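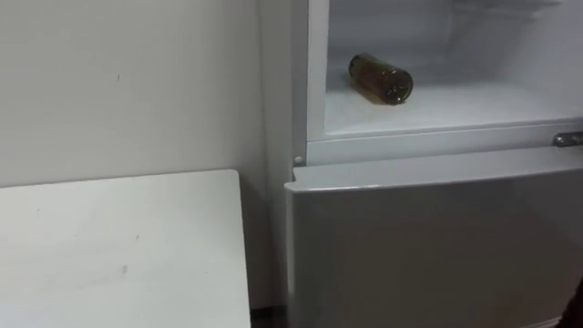 Florkari wrote that cabin prices on long river cruises never fall in the last weeks, and that anybody who waits for a bargain will be left at home. I read this under another thread and it worries me, so I ask my own thing here.

My wife and I want to take a river voyage in May. It is 13 nights, on a small ship with 115 passengers, and the price is 2,062 euros per person in the lowest category. The company asks for a deposit now and the rest later. We have never been on a ship longer than one night (a ferry, and we slept badly). I would like to understand three matters before I pay.

First, is the lowest deck very bad? The window there is small and near the water and it cannot be opened. My wife says we will only sleep in the cabin, but I know her and she likes to read in the afternoon with fresh air.

Second, what happens if the river is too low or too high? In the conditions it is written that the company "may replace parts of the itinerary by coach". I do not want to pay for a ship and sit in a bus.

Third, are the tips included? The brochure says "service on board" and I cannot find what this means. I have sent an e-mail and received an automatic reply, which thanked me for my interest.

I am sorry if some of this was asked before. I searched, but most threads are about large ocean ships.

Posted by Sosimton, January 9, 2020

Futeck

Lowest deck is fine. Book it and spend the difference on wine.

Rácz

I have made four river voyages, two of them on the lowest deck, so I will try to answer in order. English is not my first language either, please excuse mistakes.

The cabin. On most ships of this size the lowest deck has a fixed window high in the wall. You get daylight but you do not get air, only the air conditioning. For sleeping it is good, and it is often quieter from footsteps, because you have no corridor for the restaurant above your head – but please check the deck plan, on one ship we had the galley directly over us and they started with the breakfast at five. The thing to avoid is the rear of the ship. The engines are there, and when the ship leaves in the night you will know it. Ask for a cabin in the middle, and ask for the number in writing. If the company says "guaranteed category", it means they choose the cabin for you, and you will probably receive what other people did not want.

If your wife reads in the afternoon, look at how large the sun deck is and whether it has shade. Also ask if the sun deck stays open for the whole route. Where the bridges are low they close it, sometimes for a full day, and they fold down the chairs and the roof. Then everybody goes to the lounge and it becomes noisy. We learned to take our seats there directly after lunch.

The water. In spring the problem is more often high water than low, when the ship cannot pass under a bridge. I had this once. We waited one night in a town that was not in the programme, and next morning we went by coach to the town that was in it. Another time the company had a second ship on the other side and we changed with all our luggage. It was tiring, but the new cabin was the same type and somebody carried the bags. You will normally not receive money back for this if the sights are still visited. Read what your conditions say about nights in a hotel, since this is a much bigger change than one coach trip. Some travel insurance pays a fixed sum for each day when the ship does not sail, but you must look for it, it is not in the usual policy.

The tips. "Service on board" can mean everything or nothing. Write again and put one simple sentence: "Are gratuities for the crew included in the price?" If the answer is no, ask which amount they recommend for each day and whether it is added to your bill at the end. On two of my voyages it was added, and you could ask at reception to change it. The guides on land are usually separate, so keep some coins.

About waiting for a lower price, I do not fully agree with Florkari. I have seen lower prices in the last weeks, but only for the cabins which remain, and then you also pay more for the flight or the train. If you care where you sleep, book early.

One more point, the deposit. Look until which date you can cancel and lose only this amount. After that date it becomes expensive quickly.

Sosimton

Thank you both. I have now looked at the deck plan and the cabin they offered is the second from the rear, so I have asked for another one. I will write here when they reply about the tips.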